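Review: the Gistureck two-arm handling station, as shown at the Trundar open day

February 21, 2022

The Trundar technical centre opened its workshops to colleges and small firms for an afternoon in August, and our department was invited to send staff. The principal item on the programme was the Gistureck station, a bench-mounted pair of arms intended for teaching and for light research. This review sets out our findings for departments that may be considering a purchase.

Attendance was limited to 60 visitors, divided into groups. Each group was given 44 minutes with the equipment, including questions. Our host was Balthasar Oberholzer, who leads the training programme at Trundar and who answered in plain terms, including on matters where the station does not yet perform well.

The build is sound. Both arms are fixed to a single mounting plate, and the walled work area keeps objects within reach. Status lights on the bases are easy to read from a standing position. The cables are less satisfactory. They hang in generous loops outside the arms, and we would wish to see them clipped before students were allowed near the equipment.

Household items were used throughout in place of machined test blocks. We consider this the right choice. A bag has no fixed shape, and it shows the limits of a gripper far more quickly than a block does. Crockery and a small shelf unit were also kept in the work area. 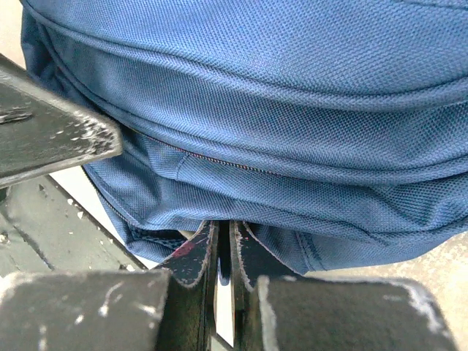
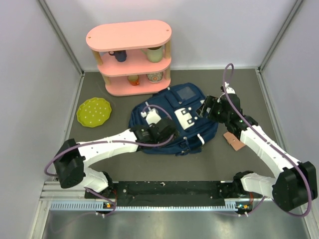 The gripper parts on the demonstration unit carry a good deal of wear, with chips and scrapes to the black surfaces. Mr Oberholzer told us that replacement fingers are sold as a set and can be fitted with one hex key. Departments should allow for this in their running costs — the price list we were handed does not include them.

The software was presented on a separate screen. Recording a task and naming it is simple, and a member of staff with no programming experience could learn to do so in a morning. Searching through older recordings is slow. The centre holds 3000 of them, and the list can be sorted only by date.

Two rival products, the Hamada and the Buvden, were mentioned in discussion but were not available for comparison. We have asked both suppliers for a visit.

On our department's standard form the station scored 81 out of 100. Marks were lost on cable routing, on the search function and on the printed manual, which has no index. We recommend it for supervised teaching, subject to a further visit at which our own technicians may operate the arms.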